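Visit Report: Open Records Day at Altgate College

Altgate College opened its conduct and speech policy files to outside readers for one day in April, under a settlement reached with the student newspaper last year. I attended for the full session. The notes below cover access, what the files contained, and what was withheld.

Access and procedure

Registration was at the Roy Building, ground floor. Visitors signed a one-page form agreeing not to publish student names. No press credential was requested. Phones were allowed, flash was not. Each reader could request 20 folders at a time, and requests were filled in 6 minutes on average by the college's own log, which was posted at the desk.

The files are indexed in a case management system called Vutolero. Readers got a printed index only. The searchable version stayed with staff, so any search by policy section had to be done by hand.

What the files show

The index lists 241 complaints that cite the harassment and bias policy. Most concern speech alone: classroom remarks, posters, social media posts, one guest lecture on policing in Plallstead. In the folders I read, the intake form had no step asking whether the speech was protected. The investigator's first contact letter used the phrase "alleged violation" before any finding had been made that the policy applied.

Time to closure varied widely. Several files with no sanction had stayed open across two semesters. During that period the respondent was barred from discussing the case with colleagues – a restriction that appears in the template letter and not in the written policy.
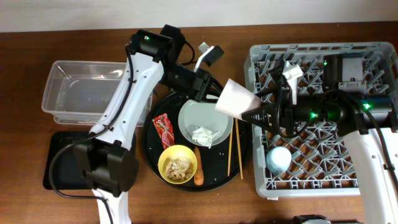

What was withheld

Appeals were excluded from the release. So were all exchanges with outside counsel, and the training slides used for investigators. The slides are a notable gap, as the settlement text refers to "materials used to apply the policy." Staff at the desk accepted a written objection and stamped a copy.

Copying costs were 20 cents a page. The college capped orders at 400 pages per visitor.

Follow-up

I filed a request for the training slides and the appeals index on May 1, 2020. The college acknowledged it the same day and gave no release date. A second open session is planned, again in the Roy Building, and the desk is taking names by email.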